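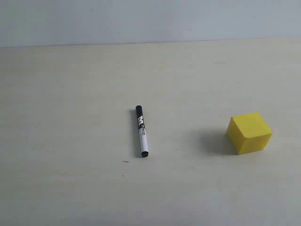
Slide 1. One marker, one table.

Good evening, and thank you for coming out in December for a talk about pens. (Pause. Let them settle.)

I want to spend the next while on the marker, the ordinary fat one that lives near a whiteboard. I love these things! I have run the stationery cupboard at Nitotham for long enough to have strong feelings about caps, and tonight you get most of them.

Start with the cap. A black cap is a promise about the ink, and people trust it completely. They will pick up a black-capped pen, write a whole heading in green and only then look down. When we sorted the Nitotham cupboard we had 700 markers in it, and 81 of them were wearing the wrong cap. (Wait for the groan. There is always a groan.)

Ask the room: who puts a dead pen back in the tray? Hands up. Mine goes up too.

Slide 2. Print on the barrel

Move along a bit quicker here if we started late.

Look at how much goes on in such a small space. There's a big white mark on the black, all slanted stripes and sharp corners, almost like lightning, and then a thin ring going from blue through green to yellow just where the black gives way to white. I find that ring a complete joy. It's a sliver of colour on a black and white pen and somebody had to decide on it, and argue for it, and get it lined up on a curved surface.

Mention the Sisis print shop visit. Printing on a tube is fiddly because the tube has to turn while the ink goes on, and if it slips you see it at once in the stripes. They let me keep two of the rejects. Pass them round now, the left side of the room first, and ask for them back!

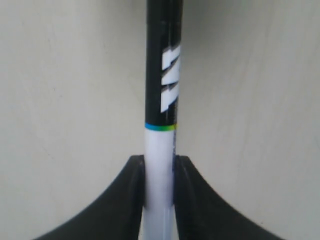
Slide 3. Where pens get put down

Right, tables. This is the part I get carried away with, so keep an eye on the clock.

A round pen on a bare table is a pen thinking about leaving. At the Sarmiento reading room we tried a whole term with pale tabletops and no trays, and people put their markers down wherever their hand happened to be. Then they got up, somebody leaned on the table, and off went the pen. I crawled under a lot of furniture that term.

What I did like was how easy everything was to find. A light, clear top shows you a dark cap from the doorway. We had come from the old brown tables, where black pens simply vanished, and the difference cheered me up every morning.
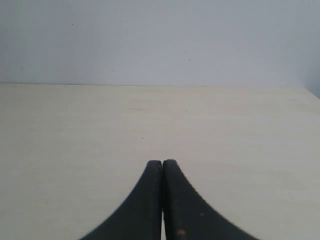

So at Prernano, when they asked me what to buy, I said pale tops again and one shallow tray per table. Seventy pens went out at the start of the year. (Say the number slowly, it matters for the next bit.) By the end, all but two were still in the building, and one of those came back in a coat pocket.

Storage, quickly. Lay them flat. Cap down is all right for a day or so, cap up is how you end up with a faint grey line and a cross teacher. Click the cap until you hear it. If you share a room, click everybody else's as well.

Then the scribble test. Have the flip chart ready, and three volunteers if they'll come up. Each one takes a handful from the bag, does a short wiggle with every pen, and sorts them into good, going and gone. It's noisy and it takes five minutes and people get surprisingly fierce about "going". Let them argue.

Questions. If someone asks about refills, say yes, and talk about the bottles. If someone asks about the smell, open a window.

Collect the two rejects before anyone puts a coat on.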